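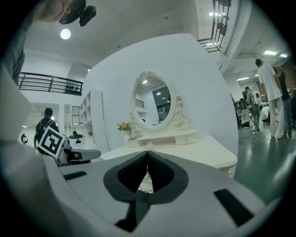
Re: [pravo-kitchen] Low-carb white sauce splitting on reheat
2019-09-19

> I made the Windari base sauce as posted in August: cauliflower
> simmered in stock, blended with cream and hard cheese. It was
> smooth on the night. Reheated the next day it went grainy and
> left a ring of fat in the bowl. Is the cheese at fault, or the
> blender? I would like to serve it over turkey meatballs without
> making it fresh each time.

The cheese, mostly. Aged cheese has little water left in it, and the protein tightens when the sauce goes much past a bare simmer. Cauliflower has almost no starch to hold things together, so the fat has nowhere to go.

I ran the recipe 2 ways last month. The first batch followed the post exactly and split in the microwave at full power. For the second I left the cheese out, chilled the plain puree overnight, warmed it in a saucepan on low, and stirred the cheese in off the heat. No graininess, and no fat on top after it had stood on the counter through dinner.

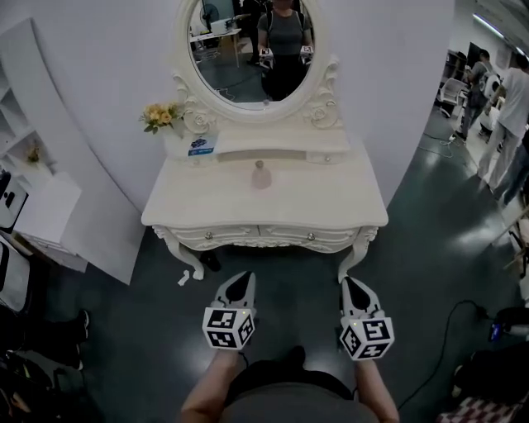
The other variable is water. Florets boiled hard take up a lot of it and let it go again in the fridge. I now steam them until a knife goes in without pushing, then leave them in the open colander for 5 minutes before blending. The puree comes out thicker, and you can thin it with stock to suit.

On the blender: mine is an old Odoi stick model and it does leave small bits. A jug blender gives a finer result, but bits of floret are soft and feel different from curdled cheese. If you rub a little between two fingers and it squeaks, that is cheese.

Cream cheese also works as a stabilizer – one spoonful per batch, blended in while the puree is hot. It dulls the flavor slightly, so add the salt after.

I have not tried freezing it. Someone on the Trollico list reported that the puree freezes well without dairy, which fits with the above, but they gave no quantities.

For the meatballs, heat them separately in the oven and spoon the sauce over at the table. Simmering them in it puts you back over the temperature you were trying to avoid.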